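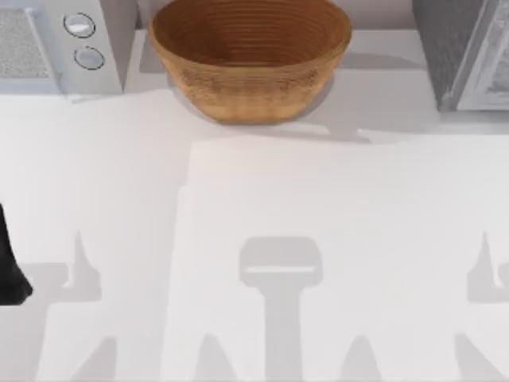 Thu 18 November

Day four of giving up sugar, or day two if you count the granola bar, which I've decided not to. The Brodon bus was late again and I spent the wait reading every word of a flyer for evening Portuguese at Pritchard Hall. 12 weeks, $450, starts in December. I signed up on my phone before the bus came, mostly out of spite toward the bus.

So far I have learned the word for bread. The app says I need 1,000 words to hold a simple conversation, and I can't think of one I'd want to have that's only about bread – though there was that wedding in Relell.

Rain all evening. Skipped the walk, wrote this, ate the other granola bar.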